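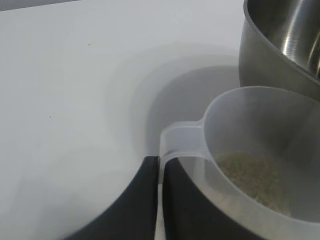
A measuring cup with a little grain in it, next to a steel mixing bowl

About Stotora

Stotora is a small cooking school in Brotdale. We teach people to cook grains, beans and other dry foods from the cupboard, and to do it in an ordinary home kitchen with ordinary tools. Our classes are for adults and for teenagers who come with an adult. You do not need any experience. Many of our students have never cooked rice without a machine, and some of them arrive a little ashamed of this. Please do not be.

How the school began

I am Horacio Ocampo and I opened the school together with Adaeze Balogun. We met when we both worked in the kitchen of a hotel, where we cooked rice in very large quantities and argued very much about how to wash it. Adaeze learned from her grandmother, I learned from a packet. When the hotel closed its restaurant we rented the old bakery at 533 Vallow Road, painted it, and put in two long tables. The first winter we had so few students that we ate most of the lessons ourselves.

Now we have 13 courses in our program. The shortest is one evening and the longest continues for one season. English is not the first language of most of our teachers, me included, and we speak slowly in class. Students tell us this is good for them also.

What we teach

We begin with measuring, because it is the part that people skip at home. In the first lesson every student gets a cup, a bowl and a bag of grain, and we measure the same portion several times until it comes out the same. It sounds boring and for the first ten minutes it is. After this we wash, soak and cook, and then we taste everything side by side.

Later lessons go to barley, millet, lentils, chickpeas and porridge in many styles. Salamatu Bako teaches the millet and sorghum evening, which is nearly always full, so please book early if you want her. Musa Osagie teaches beans and stews. He also bakes flatbread on the last evening of each course, and the smell of it is known to our neighbours.

We cook without meat in all classes. This was first a question of money and of fridge space, but we kept it, and students of many religions and habits can sit at the same table.

Our kitchen

The kitchen is one room on the ground floor with a wide door and no step. The work tables have two heights, so you can cook standing or sitting. We have gas and electric stoves, as people have both at home and they behave differently. The bowls are steel and the cups are simple ones with a long handle, easy to hold and easy to wash. We do not sell equipment and we will not tell you to buy any.

Aprons are provided. Please tie back long hair and wear closed shoes. Bring a container with a lid if you would like to carry food home.

Allergies

Wheat, barley and sesame are used in this kitchen. We clean the tables between classes, but we can not promise a room without traces. If you have a serious allergy, please write to us before you book and Adaeze will answer you personally.

The people

Horacio Ocampo - courses and rice
Adaeze Balogun - kitchen, allergies, buying
Salamatu Bako - millet and sorghum
Musa Osagie - beans, stews, flatbread
Mali Prosser - bookings and the telephone

Most of our dry goods come from Onuoha, a family shop two streets away, where you can also find almost everything we use in class.

Visiting us

You are welcome to look at the kitchen before you decide. Come after 4 p.m., when the preparation for the evening class has started and someone is at the door. We are closed in July. During this month Mali still reads the messages, only more slowly.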